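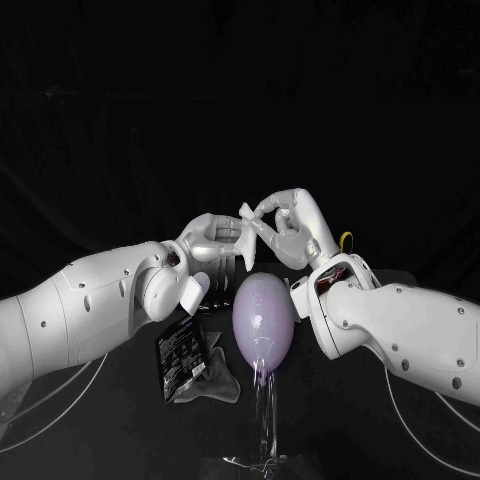 Two white arms over a dark tabletop.

Search threads, posts, members Go Advanced

Are holes things? (moved from General)
1,555 views

sublunary_steve
Our reading group in Windton has spent two meetings on holes and I would like my evenings back. We're using the Amgate reader, the one with the chapter called "Absences and Their Friends." The setup is simple enough. There is a hole in my sock. If there is a hole in my sock, then there is something in my sock. But a hole is where the sock isn't. So the something is a nothing, and I'm wearing it.

The chapter wants me to choose. Either holes are real but not made of anything, or there are no holes and all I've got is a sock with a certain shape. I lean toward the second and would like to be told I'm right.

greywater
You're right. "There's a hole in the sock" is a lazy way of saying "the sock is perforated." Swap in the adjective everywhere and the noun dries up. Nobody thinks that because I do things for Pete's sake there must be a sake.

modus_tollbooth
Okay, now do "there are as many holes in this cheese as crackers on that plate." You need to match holes to crackers one for one. Adjectives don't pair off with crackers. You can invent "doubly perforated," "triply perforated" and so on up the line, but you're going to need a new word for every cheese, and how do you learn which word to use? By counting the holes.

greywater
I never said it would be pretty. I said there weren't any holes. Physics isn't pretty either and people are very polite to it.

modus_tollbooth
That's a promise of a translation. I've been hearing the same promise since my first seminar and have yet to see the goods.

lemma_tree
There is a third way. Say the hole is the lining, the bit of the sock that goes around the edge. Linings are made of wool. They can be counted, they can be darned, and you can point at one without embarrassment. The Ruchti handout has a decent version of this, though it runs to up to 70 pages depending on which printing you get, and the first chunk is throat-clearing.

sublunary_steve
I liked that until I tried to make a hole bigger. When I widen the hole, do I have more lining? Sometimes I've only cut the old lining off and thrown it away. And water goes into a hole in the ground. It does not go into the dirt around the hole, or if it does that's a separate complaint and you call someone about drainage.

lemma_tree
You say the water is surrounded by the lining. "In" is a cheap little word and can mean that without fuss.

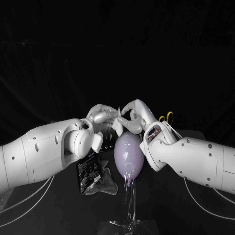 quiddity_jones
Everybody here is treating all holes as one kind of customer, and I think that's why you keep going around. A sock hole goes through. A pit in the ground goes partway. A cavity is shut on every side, and cavities make lemma_tree's view look best, given that the surface facing inward is all there in one piece. Take a balloon, say that pale purple one under the two hands. Blow one up, tie it off, and ask what you own. Rubber and air, says greywater, and I'm with him so far. Now ask where the air is. "Inside" is the natural answer, and inside is a place with a size, which can be shared out or squeezed. Poke through the skin and you have made one hole and finished off a different one. I can't tell that story using only linings, and I really can't tell it using only adjectives.

greywater
I can. The rubber was one shape, then it was another shape, and the air left. Three clauses. You've told the same story with two extra characters in it.

quiddity_jones
You left out why the air left.

greywater
Pressure.

quiddity_jones
Through what?

greywater
Past the rubber.

modus_tollbooth
"Past the rubber" – put that on the Windton group's T-shirt.

fig_and_ground
Long-time reader, rare poster. I teach this at Fadaletti, evening division, and my students sort themselves in nine minutes flat. The ones who work with their hands believe in holes. They drill them, they bill for them, they know a bad one when they see it. The ones who read ahead don't believe in them. I've stopped trying to move either side. But I'd push greywater on one point: a drilled hole can be in the wrong place. If there's no hole, what's in the wrong place? The plank is exactly where it should be.

greywater
The drilling was in the wrong place.

fig_and_ground
The drilling ended before lunch. The wall is still wrong.

greywater
Fine, that one's annoying. I'll say the plank has a property it shouldn't have, at a location. I don't feel great about "at a location."

sublunary_steve
So I came in asking to be told I was right, and I was, once, by the first reply, and it's been downhill ever since. Can somebody at least say whether a doughnut hole survives if I eat the doughnut? We meet again tonight and I'm bringing the snacks.

lemma_tree
On my view you eat the hole too. Last bite.

quiddity_jones
On mine it goes when its host goes. It depends on the doughnut without being any part of it, same as a shadow with a fence.

sublunary_steve
Please do not start on shadows.

modus_tollbooth
There's a shadows thread. It got locked in November.

Related threads
Shadows: do they move? (locked)
Is the statue the same thing as the clay
Amgate reader, second printing, missing index
Sakes, behalves and other things we don't have
Best intro to parts and wholes? Updated January 2023
Is a straw one hole or two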